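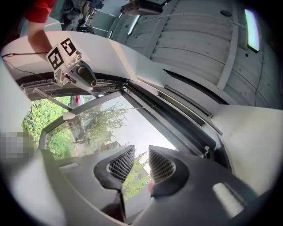 By Rostam Bakhtiari. Reviewed by Masaru Honda. Last updated in December.

The Follville Leveling Network is a chain of 43 survey benchmarks linking the river port of Follville to the hill town of Galano. It's a lovely piece of fieldwork! Crews carried heights up from the harbor gauge to the Tyagi Pass, 3,622 feet above the river, and closed the loop with an error of only 12 millimeters. Most marks are brass bolts set in bedrock, spaced 200 yards apart on the steepest stretch. Mapmakers still use them to check satellite heights across the Rorneo valley.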